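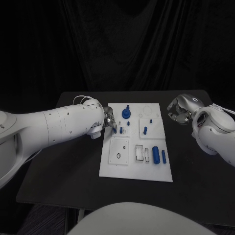 Murray Mudgway thinks the planner is fine and that I should stop touching it. His message came in before breakfast and ran to four lines: the left arm's trajectories are clean, the insertion controller is being handed a bad pose, and anyone who tunes stiffness to hide a bad pose will be tuning it again in February.

He is probably right about the pose. I am less sure about the trajectories.

14 January 2024. Quiet building, so I had the logs to myself until mid-afternoon. Replayed the 200 peg attempts from the last batch against the recorded joint states. 11 failures. Of these, 2 were the planner giving up on a collision check between the arms, both with the right hand parked over its corner of the board. The other nine reached the pre-insert pose and then jammed or slid off the edge of the hole.

Plotted the estimated peg axis for the nine. The tilt error leans the same way in all of them, towards the left arm's base. Random noise from the pose estimator would scatter. A constant lean suggests calibration, or a time offset between the camera stamp and the joint stamp. Checked the offset first, that being the cheaper test. Dalum logs both clocks, but the converter was rounding the camera stamp to the nearest frame period before interpolating. Wrote a patch to keep the raw value. Re-ran the replay: the lean shrinks by nearly half and does not go away.

So there are two faults, and Murray has one of them.

The rest I put down to the hand-eye transform. The file in the repository is the one Delwyn Prendergast committed before the fingertips were changed, and Goltuso loads it without comparing it to anything. Added a check that refuses to start if the tool definition is newer than the calibration. It refused at once. Left it refusing.

Did not change the stiffness. Did lower the search spiral's starting radius, then put it back, as I want one change per batch.

Planner timeouts: the parked pose for the right arm is still hard-coded in the task script, line 734. It ought to be a planner goal with a cost on shared workspace. Jolene Kingi has a branch that does this, unmerged, tests failing on something unrelated. Asked her for it.

Replied to Murray with the two plots and no commentary.

To do: recalibrate the left arm, repeat the same batch with the same seed, diff the tilt plots. Order more coffee filters.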